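4.3 Changes in the work of the room attendants

The Cliro units were put into service at the Clirkstead residence in April, after the rehearsal period in the simulated rooms described in Section 3. The residence has 170 furnished apartments, let by the week or the month. Before the change, an attendant was given a list of rooms at the start of the shift and worked down it alone, doing floors, surfaces, linen and the final check in whatever order she preferred. After the change, the floors were assigned to the units and everything else stayed with the attendants.

The most direct effect was on the order of work. A unit needs the floor clear before it can start, so attendants began each apartment by lifting bags, shoes and cables, and left the room while the floor was done. Most of them used that time to strip beds in the next apartment. This meant that two rooms were open at once, and several attendants told us they disliked it, as they were used to closing one door before opening another. Agyeman, the contractor that employs them, had planned for single-room working and did not change its written instructions until the trial was well under way.

Over the study period we logged 1796 room visits. In 80 of them the unit stopped and called for a person. The usual places were the legs of low tables, the feet of plant stands and the gap beside a sofa. Clearing a stop was simple, but it fell to whoever was nearest, and the time was not entered anywhere. Attendants on the upper floors, where the larger apartments are, took more of these calls than the others and received the same room quota.

The simulated rooms turned out to matter for staff as well as for the units. The Uris layout tool was meant for the engineers, who used it to set up furniture and test routes across the floor. Figure 6 gives one of these rooms. During the second round of sessions we opened the tool to the 25 attendants who had agreed to be interviewed, and asked them to mark where they expected trouble. Their marks led to changes in the furniture used for later rehearsals. Chairs were moved closer to walls, and side tables were tried at angles the engineers had not used. Attendants also asked for items that guests leave on the floor, and the tool had no way to add these.

Pay did not change during the study. Job titles did: six attendants became "room leads" and were expected to answer calls from the units along with their own rooms. Four of the six said they would have preferred a shorter list to a new title. We return to the question of quotas in Section 5.

Figure 6. Simulated living room used for route rehearsal, with furniture along the sides and open floor in the middle.
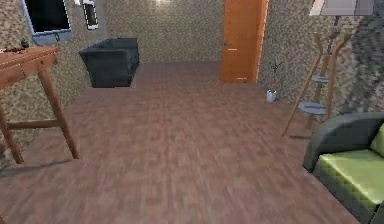
Kwaku Ansah, in a written response to the draft of this section, said that the extra calls should be counted as work from the first day a unit is on the floor, and that he would want the quota settled before any more apartments were added.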